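Brukier 2　冷蔵庫・棚まわりの作業を扱う腕と手の制御ソフトウェア

2021年12月17日

Brukier 2は、多指ハンドを備えたロボットの腕と手を動かすソフトウェアです。カメラ画像から物体と扉の位置を推定する認識部、腕と指の軌道を作る計画部、関節に指令を送る制御部、作業を組み立てて記録を見るためのツール類をひとまとめにしています。開発と販売はZilora、出荷と技術窓口はDirkville事業所です。

対象は、狭い場所で物を取り出す、置く、扉を開け閉めするといった作業です。冷蔵庫、食器棚、薬品庫、実験室の保管庫など、手を差し込む先に壁と棚板と別の物がある環境を想定しています。広い台の上で箱を移し替えるだけの用途には機能が多すぎるので、そちらには下位構成のBrukier Liteをご検討ください。

前の版では、扉の操作と物体の把持が別々の製品でした。扉を開けた後に認識をやり直し、そのたびに座標を受け渡す必要があり、受け渡しの誤差が指先の位置ずれとしてそのまま出ていました。Brukier 2では扉も棚も物体も同じ作業モデルに載せ、扉の角度が変わればモデル全体が更新されます。お客様側で座標変換を書く箇所は、ロボットの台座とカメラの取り付け位置だけになりました。

扉の操作

扉は、回転軸、可動範囲、手をかけられる縁の区間、この組で登録します。取っ手がある扉では取っ手を、ない扉では縁を接触先に指定できます。縁にかける場合、四指を隙間へ入れる深さと、親指を当てる位置を別々に設定します。深さは最初は浅めにして、滑りが記録に残るようなら少しずつ増やしてください。

パッキンの付いた扉は、開き始めに大きな力が要り、離れた直後に急に軽くなります。制御部はこの変化を関節トルクから検出し、離れた時点で腕の剛性を下げて、引きすぎを抑えます。検出のしきい値は扉ごとに保存されます。磁石式とゴム密着式の初期値を同梱していますので、近いほうを選んでから調整を始めてください。
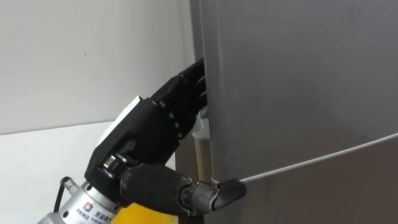 縁から引く動作では、指の曲げと腕の移動を同時に進めます。指だけで引こうとすると指先の腱やギアに荷重が集中し、腕だけで引こうとすると指先が縁の丸みに沿って抜けやすくなります。計画部は両者の配分を扉の角度に応じて変えていきます。配分の曲線は設定画面から編集できますが、通常は初期値のままで差し支えありません。

ある程度まで開いたら、縁から指を抜き、扉の内側に手の側面を当てて押し開く動作へ切り替えます。切り替え角は自動で決まります。腕の可動範囲が狭い機体では早めに、広い機体では遅めに切り替わります。内側にポケットが付いた扉では、ポケットの張り出しを干渉物として登録しておかないと、手の側面がそこに当たることがあります。登録画面では、張り出しを直方体で大まかに囲めば足ります。

閉める動作は、押し始めの位置と終わりの力で指定します。終わりの力を強くしすぎると隣の扉が反動で開く機種があり、上下や左右で庫内がつながっている冷蔵庫では特に起こりやすい現象です。閉めた後に扉の状態を確認する手順を作業に入れておくと、半開きのまま次へ進むことを防げます。

認識

認識部は、頭部カメラと、あれば外部の固定カメラの画像を使います。頭部カメラだけでも動作します。外部カメラを足すと、腕が視野をふさいでいる間も作業モデルの更新が続くので、長い作業や、棚の奥を扱う作業では追加をお勧めします。カメラ同士の時刻合わせはソフトウェア側で行います。ハードウェア同期の配線があれば、そちらを優先して使います。

物体の登録には、形状モデルを使う方法と、実物を見せる方法があります。工業部品や容器のように形がそろっている物は形状モデル、果物や野菜のように個体差のある物は実物を見せる方法が向いています。出荷時の辞書には食品、容器、食器を中心に558品目が入っており、不要な品目は無効にできます。辞書を小さくすると誤認識が減り、処理も軽くなります。使わない品目は残さず外しておいてください。

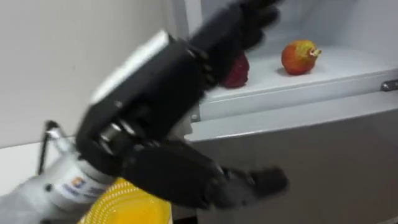 腕が動いている間の認識では、遮蔽とぶれの両方を扱う必要があります。Brukier 2は、指と腕の現在の関節角から手の輪郭を画像上に描き出し、その内側の画素を物体の推定から除外します。手前の赤い果物が黒い指に横切られ、右側と下の縁しか出ていないような場合でも、見えている部分と直前までの推定を合わせて位置を保ちます。その右に離れて載っている、軸の付いたオレンジがかった赤の果物のほうは遮るものがなく、通常の推定がそのまま働きます。色の近い物が並ぶ棚では、遮蔽された側の推定が遮蔽されていない側へ引き寄せられることがあり、前の版ではこれが取り違えの主な原因でした。現在は物体ごとに固有の識別を持たせ、片方が隠れている間は識別の入れ替えを禁止しています。

ぶれへの対処は単純です。手首の速度が設定値を超えている間、手の近くの画素の重みを下げます。高速で動かしながら位置を細かく直そうとするより、接近の終わりで速度を落とし、そこで得た画像で最後の補正をかけるほうが安定します。最終補正にかかる時間は約100ミリ秒です。

白い棚板と白い背面の組み合わせは、奥行きの推定が不安定になりやすい条件です。棚の縁を登録しておけば、認識部は縁の線から棚板の面を求め、物体はその面に載っているものとして高さを決めます。棚の縁に丸みがある場合は、丸みの始まりを縁として登録してください。頂点を登録すると、棚板の高さがわずかにずれます。

庫内灯が扉の開閉で点く機種では、点灯の直後に露出が変わり、色の判定が乱れます。露出が落ち着くまで待つ設定を標準で有効にしました。待ち時間を固定値にしたい場合は、認識設定の「照明」の欄で変更できます。つや出しの金属扉は周囲の物を映し込みますが、扉の面を登録しておくと、面の向こう側に推定された物体候補は破棄されます。

計画

計画部は、手先の目標だけを追う方式を採っていません。手の各指の形、手首の太さ、前腕の張り出しをすべて含めて干渉を調べ、通れる経路を探します。棚の間に手を入れる作業では、手先より手首や前腕が先に棚板へ当たることが多く、手先だけを見ていると実機で止まります。

把持の候補は、物体の形と置かれた場所から作られます。開けた場所では上からつかむ候補が上位に来ますが、棚の中では上の棚板が邪魔になり、横から差し入れる候補が選ばれやすくなります。候補ごとに、取り出す経路まで通して確かめてから順位を決めます。つかめても出せない候補は、この時点で落ちます。

候補が見つからない場合、計画部は理由を種類別に返します。手が入らない、腕が届かない、取り出す途中で当たる、という区別があるので、棚板の高さを変えるべきか、台座の位置を変えるべきかの見当が付きます。理由は作業記録にも残ります。

下から支える把持

丸い果物や、表面の柔らかい物には、親指を下に回して支える把持を用意しました。親指で下側を受け、手のひら側で横を押さえます。挟む力を小さくできるので、傷や押し跡が付きにくくなります。棚に置かれた物の下へ親指を差し込むには、棚板の縁まで物を引き寄せる動作が要ることがあり、計画部は必要に応じてこの動作を前に挟みます。

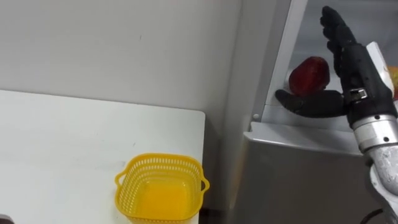
セベリーノ・リバス

この把持を使う際の設定をまとめておきます。まず、親指の最終関節の可動範囲を確認してください。先端をわずかに上へ反らせられる手では物が転がり出にくく、反らせられない手では手首を傾けて同じ状態を作ります。手首の傾きで補う場合は、傾けた前腕が冷蔵庫の側壁や下の扉に当たらないかどうかを、干渉表示で見ておきます。

次に、手のひら側の接触面です。四指をそろえて立てると面が広くなり、大きめの物に向きます。小さい物では四指を少し曲げて上からの覆いを作ります。どちらの形にするかは物体の直径で自動的に切り替わりますが、柔らかい物については、直径にかかわらず四指を立てる設定も選べます。

支えた後は、水平を保つ拘束をかけて移動します。拘束の強さは段階で指定します。強くすると経路が長くなり、腕の届く範囲が狭まります。りんご程度の物であれば中程度で十分で、口の開いた容器を運ぶときに限って強い設定を使う、という使い分けで足ります。

かごや皿に下ろすときは、容器の縁の高さを登録しておきます。親指が下にある姿勢では、物より先に親指が容器の底へ届きます。計画部は底の手前で手首を回し、物を転がすように離します。浅い皿では転がりが止まりにくいので、縁のある容器をお使いください。網目のある容器は、底面の推定に穴が混じりやすいため、底の高さを手入力で固定する方法もあります。

支える把持から挟む把持への持ち替えは、この版では台の上でのみ対応しています。空中での持ち替えは評価中で、提供時期は決まっていません。

制御

制御部は、位置制御と力制御を関節ごとに混ぜて使います。腕は位置を主に、指は力を主にした設定が標準です。扉の操作では腕側も力制御の比率を上げます。切り替えの瞬間に指令が跳ばないよう、比率は連続的に変わります。

対応する関節は、片腕あたり7自由度までです。これより自由度の少ない腕も使えますが、扉の陰へ手を回すような姿勢では解が減ります。両腕の機体では、左右の腕を独立に動かすことも、片方で扉を押さえながらもう片方で取り出すこともできます。使わない側の腕には待機姿勢を登録します。待機姿勢は体の横に下ろした形が無難で、その手が扉の開閉範囲に入らないことを干渉表示で確認してください。

指の力の上限は物体ごとに持てます。登録がない物体には、辞書の分類ごとの値が使われます。分類も決まらない物体には最も低い値が適用され、重い物では滑ることがあります。滑りを検出すると、力を少し上げて一度だけつかみ直し、それでも滑る場合は作業を止めて通知します。つかみ直しの回数は変更できません。

脚付きの機体では、腕の反力が体の姿勢に影響します。Brukier 2は脚の制御を行いませんが、腕の動作から予測される反力を脚側の制御器へ渡す出力を持っています。形式は付属の通信仕様書に載せました。脚側が未対応の場合は、腕の加速度の上限を下げて使ってください。台車や固定台に載せた機体では、この出力を切ってかまいません。

作業の組み立て

作業は、動作の部品を順に並べて作ります。「扉を開ける」「棚から取る」「容器に置く」といった部品があり、それぞれに対象と条件を与えます。分岐と繰り返しも置けます。文字で書く方法と画面で並べる方法があり、どちらで作っても保存形式は同じです。

途中で止まった場合の復帰先を、部品ごとに指定できます。指定がなければ、手に物を持っているかどうかで復帰先が変わります。持っていなければ待機姿勢へ、持っていれば現在の位置で保持したまま操作者の指示を待ちます。持ったまま自動で待機姿勢へ戻す設定は、落下の危険があるので初期状態では無効です。

操作者による遠隔介入にも対応します。介入中は認識と干渉検査が動き続け、干渉の恐れがある操作は減速されます。介入で行った操作は、後から部品として切り出せます。同じところで何度も介入が入る作業では、その区間を切り出して登録するのが早道です。 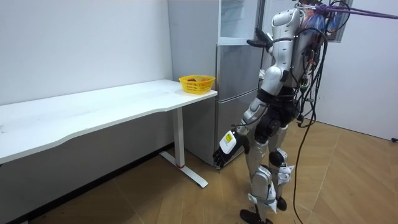 設置と安全

ロボットの立ち位置は、扉の回転範囲の外側で、かつ棚の奥へ手が届く場所に決めます。両立する範囲は機体によってかなり狭く、部屋の隅に冷蔵庫がある配置では、壁側に体を寄せられるかどうかで決まることもあります。付属の配置ツールに冷蔵庫、机、壁の寸法を入れると、立ち位置の候補が床面に色分けで出ます。扉の開く向きを変えられる機種であれば、両方の向きで試してから決めてください。

取り出した物を置く台は、冷蔵庫のすぐ横に、棚とあまり高さの差がないように置きます。高さの差が大きいと、移動のたびに肘の向きを変える必要が生じ、周期が延びます。台の脚が足元に張り出す形のものは、脚付きの機体が踏む可能性があるため、床面の障害物として登録します。

有線で電源や通信を引く場合は、ケーブルが足と扉の下に入らない経路を取ってください。ケーブルは干渉検査の対象外です。転倒防止の吊り具を使う場合も同様に、吊り具そのものは検査されません。腕を高く上げる作業では、吊り具と肩が触れないかを低速で一通り動かして確かめます。

非常停止は、機体側の回路を必ず使用してください。Brukier 2の停止ボタンは動作を中断するためのもので、安全機能としての認証は受けていません。扉に指をかけた状態で停止すると、指の力が残る機体と抜ける機体があります。どちらになるかを導入時に確認し、力が残る機体では、手動で指を開く手順を操作者に周知してください。

記録とFortinとの連携

作業中の画像、関節角、トルク、計画の結果は、共通の時刻を付けて記録されます。記録の閲覧には別売のFortinを使います。Fortinでは、任意の時点での作業モデルを画像に重ねて見られるほか、計画部が落とした把持候補とその理由をさかのぼって確認できます。Fortinをお持ちでない場合も、記録は汎用の形式に書き出せます。

記録の容量は画像が大半を占めます。長時間の運用では、平常時の画像を間引き、停止や介入の前後だけをそのまま残す設定が便利です。画像に人が写る環境では、保存先と閲覧の権限を事前に決めておいてください。記録が弊社へ自動で送られることはありません。お問い合わせの際に該当区間を切り出して添付していただくと、調査が早く進みます。

動作環境

制御用と認識用に、合わせて2台の計算機を使う構成が標準です。制御用には実時間処理に対応したOSが必要で、認識用には画像処理装置を搭載したものをご用意ください。両者は専用の有線で接続します。無線での接続は、操作画面の表示にのみ使えます。仮想環境での制御部の動作は保証していません。

ロボットとの接続には機種ごとの接続部品が要ります。対応機種の一覧は見積もりの際にお渡しします。一覧にない機種でも、関節角とトルクを周期的に読み書きできるものであれば、接続部品の作成を承ります。多指ハンドについては、各指の関節角が取得できることが条件です。指先の触覚は必須ではありませんが、あれば滑りの検出が早くなります。

納品内容

ソフトウェア一式、利用許諾証、通信仕様書、設定手順書、校正用の印刷板が含まれます。計算機、カメラ、ロボット本体、ハンドは含まれません。利用許諾は機体ごとで、計算機の入れ替えは窓口への連絡で対応します。

前の版をお使いのお客様は、更新料で移行できます。扉の登録と物体の登録は変換ツールで引き継げますが、扉と把持の間で座標を受け渡していた自作の処理は不要になるので、移行の前に外してください。残したまま動かすと、補正が二重にかかります。前の版の保守は来年の6月まで続けます。

導入のお問い合わせは、Dirkville事業所のマルセリーノ・エスコバルまで。接続部品と脚側制御器との通信に関する技術的なご質問は、キーラン・オスーラヴォーンが担当します。お問い合わせの際は、機体とハンドの型式、カメラの取り付け位置、扱いたい扉の種類をお知らせください。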